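Can Machines Do the Chores Yet? Sorting Produce With Parallel Grippers

8 May 2021
By the Household Tasks Group, second-year mechatronics project

Last updated: December

We use cookies to remember your reading preferences. Accept / Manage settings

Summary

This report looks at one household chore, putting away mixed groceries, and asks how much of it a machine with simple two-finger grippers could be expected to do. The work was limited to grasping and placing. Navigation, shelf opening and bag handling were left out. Our finding is that the gripper itself is adequate for most fruit and vegetables, and that the larger problems lie in perception, support surfaces and the order in which items are picked.

Background

Grocery handling comes up often in the course literature as a near-term task for home robots. The objects are light, the tolerances are wide and a dropped potato costs very little. Against this, produce has no fixed shape. A gripper set up for a carton at the Londik packing line, which our class toured in the first term, meets the same flat faces all day. In a kitchen the next object may be a leaf, a root or a sphere.

We compared two approaches. The Covel method plans each grasp from a stored model of the object. The Curkell method, which we adopted, learns from recorded examples of a person doing the task with hand-held grippers. The second needs no object models, but its results depend on how varied the examples are.

Task and method

The task was defined as picking a named item from a soft, uneven surface and moving it to a dish without damage. Items were divided into 3 classes: round and firm, long and firm, and leafy. We recorded 400 attempts with the hand-held tools. Of these, 50 were set aside for testing and never used in training.

Surfaces were varied on purpose. A bare table is the easiest case and gives results that look better than they should. Bedding yields under load, and thin plastic laid over it wrinkles and reflects light, which disturbs the edge of the object as the camera reads it.

An apple is a fair test of the round class. The skin is smooth, the sides curve away from the pads, and the fingers have only a narrow band of useful contact. The ribbed pads must close close to the widest part of the fruit – too high and it slides down, too low and it is pushed up and out.
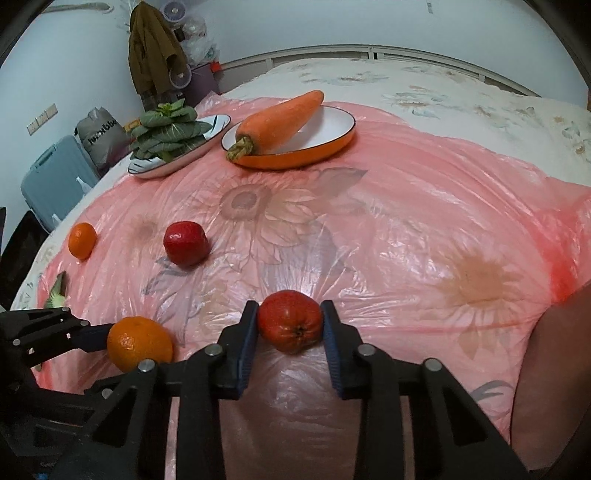

Results

Round and firm items gave the fewest failures. Most of the failures that did occur came during the approach, when one finger touched first and rolled the fruit away. Closing more slowly reduced this but did not remove it. Using a second gripper as a stop on the far side worked better, at the cost of a second arm.

Long items were easy to grip and hard to place. A carrot held away from its center of mass rotates in the pads, and the release angle is then unknown. Leafy items were the weakest class. The policy tended to take a single leaf and leave the rest behind.

Of the test attempts, 34 ended with the item in the correct dish. A person doing the same job by hand would be expected to complete every one.

Discussion

A success rate of 68 percent is too low for unattended use. It may be enough for a supervised machine that can stop and ask. Retail restocking, as outlined in the Te Moana store proposal, is probably closer to practical use than the home, as bins and lighting can be fixed in advance.

Two limits should be noted. The test items came from the same shopping trip as the training items, so the result says little about unfamiliar produce. Grip force was not measured, and bruising was judged by eye only.

Further work

The next stage should add a force sensor behind one pad and repeat the leafy class with a wider finger. We would also record failed grasps and keep them – the current data set contains few recoveries, and the policy has no useful response once an item starts to roll.

Get new student reports by email. Subscribe to our newsletter.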